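Comparing two simulated grippers, by Arlo Ostrowski and Delia Maldonado

We spent most of November on this one, and we're very grateful to Dragica Georgiou for lending us her controller settings – they saved us a good many late evenings! Our plan was to run the same grasps with the Rirorley and Udstead finger models and see which held on better. 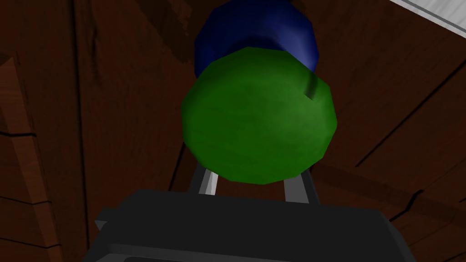
We ran 367 grasps with each model, and the Udstead dropped 23 fewer. Its favourite trick was letting go on the way up.

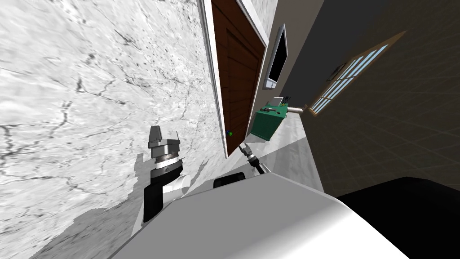
Both arms in the simulated room, with the door and television behind.

Next term we'd love to try softer fingertips.

14 shares | 3 comments

Related reports
Tuning the Stikano wrist controller
Van Beek camera mounts compared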